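Clavow review: a content hub that small teams will get along with

By Imani Mugo
14 Jul 2025

Print this page | E-mail this page

I've been running Clavow as our main content management system since October, and I'm still finding things to like about it. We moved 3,265 documents over from Drilitz, an old shared-drive setup with a search box bolted on, and I'd set aside a fortnight for the job. The import took five days, tags and all!
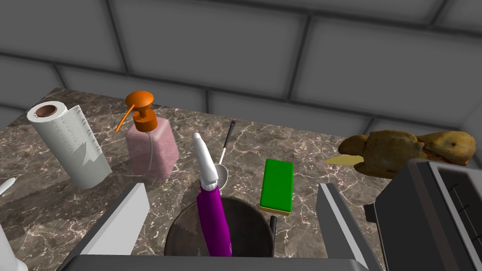
Image: Nassoro Mwaipopo

The search is what won me over. It reads inside scanned PDFs, it copes with my typing, and it remembers which version of a file you opened last. Filters sit down the left and stay put when you go back - a small thing, but Drilitz wiped them every single time and it drove me up the wall.

Workflows are good too. You draw the approval path, name the people and switch it on. Our Nirnmont office had its contract sign-offs organised in an afternoon without ringing me once.
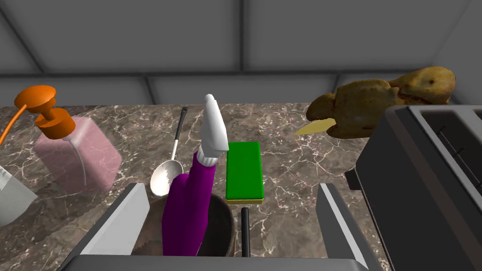
3 min read

A few grumbles. Bulk editing stops at 200 items, so anything bigger has to be done in batches. The mobile app is fine for reading and clumsy for everything else. And the connector for Barasa, our invoicing package, drops custom fields unless you map them by hand (do this first, I didn't).

Pricing is per user, and the middle plan covers up to 500 guest logins, plenty for us. I'd happily renew. If your team lives in documents all day, get the trial and throw your messiest folder at it.

Contact the editor | Copyright 2025 | Back to top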